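Bench notes, Prellik rig, 11/19/20

Lunch bag again! Back on the teleop arms today (the Condale leader handles, much nicer on the wrists than the old joysticks) and I'm still rubbish at soft things. Boxes, fine. Fabric just folds away from you. Best trick so far is to pin it with the left and creep in slowly with the right.
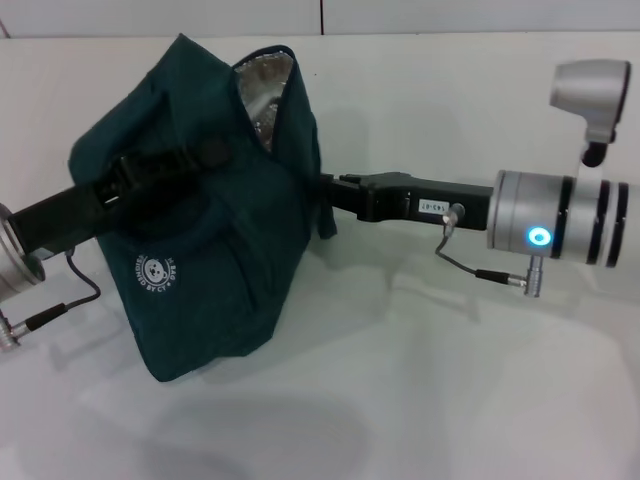 Do we keep the takes where I fumble? We keep the ones where I recover and carry on, and bin the rest before training.

Saved 4 takes, all under the Bamuvetti task name, so please don't rename the folder. We're at 1,518 now and the target is 4,000, so a fair way to go. Left handle is sticking a bit when I let go – needs a look before anyone does the zip task.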